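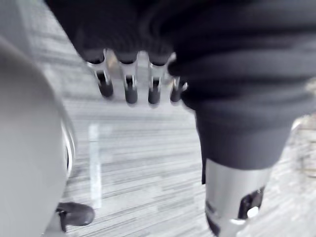
You'll be training your own replacement and bringing it coffee by spring, was the first comment under my last post, and I've been chewing on it ever since. Fair enough! I did sound pretty cheerful about the whole thing. So let me try again, a little less giddy.

I work in the returns office at Isdale, up on the carpeted floor where the small stuff gets opened, checked and sent back to the Luddale warehouse. There used to be 4 of us doing the opening. Now two of us open, and the other two have moved over to what the company calls robot support. Same pay grade, different shoes (you walk a lot more).

I'm one of the two who moved. My morning starts at 7:30 with the hands. I check that the knit cover sits right, that the folds haven't crept down over the metal fingers, and that the black tips all look okay. Then I run it through the warm-up and stand there like a parent at swim practice. The first week I talked to it. I still do, a bit.

What changed most for me is my wrists. I used to do 49 boxes before lunch and go home with my thumbs buzzing – now I can open a jar again! What I miss is the chatting. When you're opening boxes side by side you talk about everything, and when you're minding a machine you keep looking over at it in the middle of somebody's story.

The weird part is the count. Last October the office cleared 383 returns on its best day, and we had cake. We've passed that a bunch of times since and there hasn't been any cake, which I brought up at the monthly meeting and I'm not sorry.

As for the replacing, I don't know. I asked, and the answer was that there's no plan to cut anyone before the Borker contract is up for renewal. I wrote that down word for word. The two still on boxes have asked to learn the hands too, so starting next month we're swapping every couple of weeks, and I get my old chair back for half of it – bad wheel and all.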